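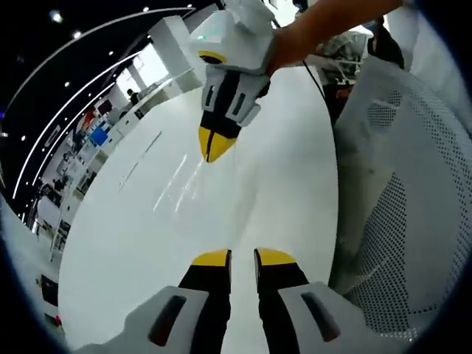
## Moving packers to hand-held gripper recording: how to set quotas and job grades?

Asked 2020-09-18 in Workplace / Automation

We run the small-parts line at Lundale. From May the pick cells on the line went automatic, and six packers were moved to recording work with hand-held grippers. They do the pick by hand with the gripper, the recording goes to the training set, and the cell gets a new model at the next update.

The packers are still on the old grade and the old quota sheet, which counts finished cartons. They now finish none. The office wants a number per shift and proposed 200 recordings. The shift lead says that is too high once resets and tip checks are included. Current output is 1,042 accepted recordings for the whole group over the last full week.

1. What unit should the quota use?
2. Is this a new job grade or the old one with a different tool?
3. How long should a person hold the gripper before a break?

---

### Answer 1 (accepted)

Caradog Ruddock

I set up the same change at Unodgate. Taking your points in order.

**Unit.** Use accepted recordings per hour of station time. Station time excludes calibration, cable changes and upload waits. If you count raw recordings, people will rush and the reject rate goes up. Ours did within the first two weeks.

**Tip check.** Put it on the clock as paid setup. At the start of a shift and after any drop:

- close both grippers
- bring them tip to tip over the table
- compare the gap and the angle
- log it under the station number

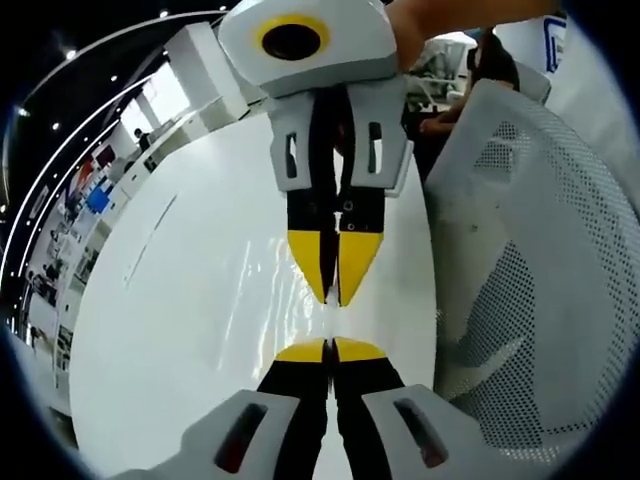
*Tip-to-tip position, two grippers, fingers of the upper one pointing down.*

**Grade.** We wrote a new one. The packer grade had nothing in it on judging a bad recording, and that takes up a large part of the shift. Two people asked to go back to packing and were allowed to. Agree that option in writing before you start.

**Breaks.** We swap at 60 minutes. The load is on the wrist and thumb, so carton work is a poor guide. Let each pair trade between recording and review. 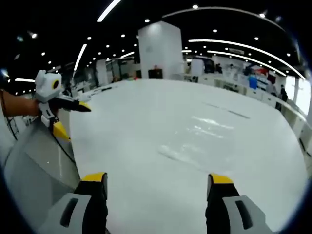 Review should carry the same rate of pay as recording. At Unodgate it was first treated as light duty and paid lower, and people avoided it. After the rates were matched the pairs rotated without being told to.

---

### Answer 2

Question 3 depends on the weight of the tool and how far the arm is out. Ask whoever does your safety reviews. Ours at Kidport limited reach before they limited time, and complaints dropped to 3 in the quarter.

I have no view on grades.

---

### Answer 3

just use the 200 and see what happens. Morris did that and lowered it later

> **Comment (asker):** Lowering it later is what we are trying to avoid, the quota is tied to the bonus.

> **Comment (Caradog Ruddock):** Then leave the bonus off until you have one full quarter of station-time data. Pay the average of the previous bonus in the meantime.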